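Nistano > Articles > Work surfaces > Section 4

4. Containers and the things left beside them

In the previous section we treated every object on a desk as if it was either put away or not put away. This is convenient for the coding, but it does not describe well what people do with small things. A pen has a place on almost every desk. An eraser, a cube, a single key or a piece from a game often has no place, and it stays where the hand left it. We call the first group housed objects and the second group loose objects.

The inventory covers 147 desks in the offices of Haddad and Skisinside, and it was made in July by the same person, Gorazd Nikolaidis, so that the borderline cases would be decided in the same manner. On 113 of these desks there was at least one container for writing tools. As container we accept anything with a closed bottom and an open top: a mug, a jar, a mesh holder, a cut carton. Trays were left out, as the objects in them can be seen from every side and people do not speak of them as being "in" something.

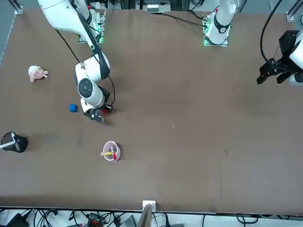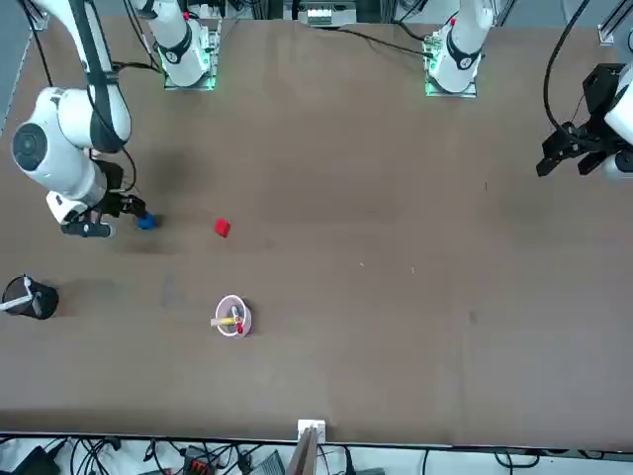
Figure 2. A brown tabletop with small objects lying on it, a little blue one in each picture.

The position of an object inside its container was coded separately from the question of whether it is housed. Our first scheme had only "in" and "out", and it failed quickly. Short tools go down to the bottom and are hard to see from the side, while long ones lean over the rim and take more space than the container itself. In the second picture of Figure 2, the yellow marker lies at an angle in the cup and its end comes out over the rim, and the pen next to it stands nearly upright. Both are housed in our sense, but a person who wants to put one more pen into this cup will meet the marker first. We therefore added the code "leaning" for any tool whose end passes the rim to the side. The red cube on the same tabletop is loose. It could be placed in the cup with no trouble, and still we would expect most owners of such a desk to leave it out – a container that holds pens is understood to be for pens.

This last point came back many times in the talks with the desk owners. When we asked where a small block or a clip should go, the common answer was the name of a place that did not exist yet, such as "a little box" or "some drawer". Only 16 persons named a container which already stood on the desk. We read this as a sign that the shape of the first objects in a container decides what is allowed later, more than the free space does.

Two difficulties should be mentioned. A container at the border of the desk was sometimes used as a waste bin and sometimes as a holder, and from the outside these uses look alike. When the owner was absent we coded it as "open use" and left it out of Table 3. Also, translucent cups were coded with more confidence than dark ones, and this can make the number of leaning tools in dark containers too low. For the second round at Lorkero we plan to look into each container from above and to write down the contents before the talk with the owner begins.

16 shares | 2 comments

Contact | © Nistano, all rights reserved | Back to top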